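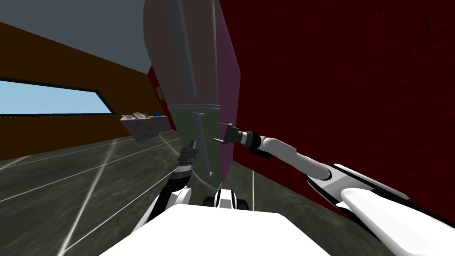
Sep 29, 2019

Rain gauge at 7 a.m.: 3 mm. Barometer falling slowly since last night. Stayed in and worked on the water meter question.

The quarterly bill from Escobedo Water puts my use well above the same quarter last year, with no change in the household and no garden watering after June. I read the meter before bed and again on getting up, with every tap closed and the toilet cistern isolated at its valve. The difference was 19 liters over the night. A dripping tap does not account for that, and I replaced both kitchen washers in the spring.

The meter is a Plimaton, the old dry-dial type with a small red star wheel for low flow. At 8:15 the star wheel was turning, slowly and with pauses. I closed the house stopcock and it kept turning. So the loss is between the meter and the stopcock, which means the buried supply pipe, and by the terms of supply that length belongs to me.

According to the house drawings the pipe leaves the meter box at the gate, runs under the path, bends once beside the coal store and comes up under the hall floor. I don't trust the bend. The drawings also show a drain on the north side that does not exist.

Tried the listening rod after breakfast. Steel bar, one end on the ground, the other against the bone behind the ear. Worked along the path at one-pace intervals. Nothing at the gate. A faint hiss from the fourth position, stronger at the sixth, gone by the ninth. Repeated it in the opposite direction and got the strongest point at the seventh. Traffic on the Mekis road made two of the readings useless and I took them again after noon.

The sixth and seventh slabs are the ones that have always stayed green longest after winter. I had put that down to shade.

Pipe material is the next thing. The stub at the stopcock is lead for the first hand's width and then galvanized steel, with a wiped joint that looks original. If the steel runs the whole way, a clamp on one pinhole buys a year at best, and the next hole will be a yard along. Replacement in blue polyethylene is the sensible course. Kolomus quoted 1,489 for trench, pipe and reinstatement when I asked about it two years ago – presumably more now. Digging it myself saves most of the labor, but the connection at the meter has to be done by someone approved, and they will want to see the trench open before it is backfilled.

Depth is the other unknown. The water company asks for 30 inches of cover on new work. I doubt the old pipe has half that.

Evening reading taken at 9:40 p.m. Stopcock closed for the night, two buckets and the kettle filled first. Will lift the sixth slab tomorrow if the ground isn't too soft. Need a longer bar and a bag of sharp sand.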